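**Re: [kutwood-toys] Alphabet blocks, keep or pass on?**

Hello all, and thanks Henok for getting this going again!

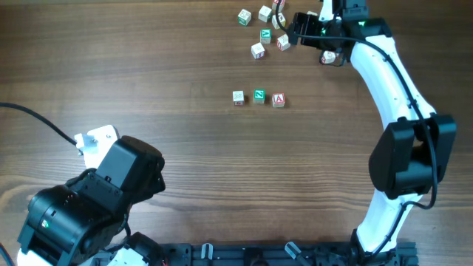
*Some of the blocks, out on the table.*

On 3 June 2024, Henok Assefa wrote:

> Does anybody still want the wooden letters? I've got room for one more tub on the Kutwood shelf and that's it. Also, are they any use if it isn't a full alphabet? Last time we lent a set out in March I had a mum ring me up about a missing Q.

I'd say keep them, please. They're only little, and mine will happily push them about for ages without spelling a thing (the small one just likes the noise they make on wood). I wouldn't fuss over a full alphabet either – put "mixed letters" on the label and let people make what they can.

What I would like is a proper bag. The drawstring one has a hole in the corner and I keep finding letters at the bottom of my rucksack. I've got a bit of blue curtain lining left over and can run one up this week, unless somebody has a tub with a lid that fits?

Henok, can you put them down as item 1468 so they don't get muddled with the number blocks again?

Sumeya Abera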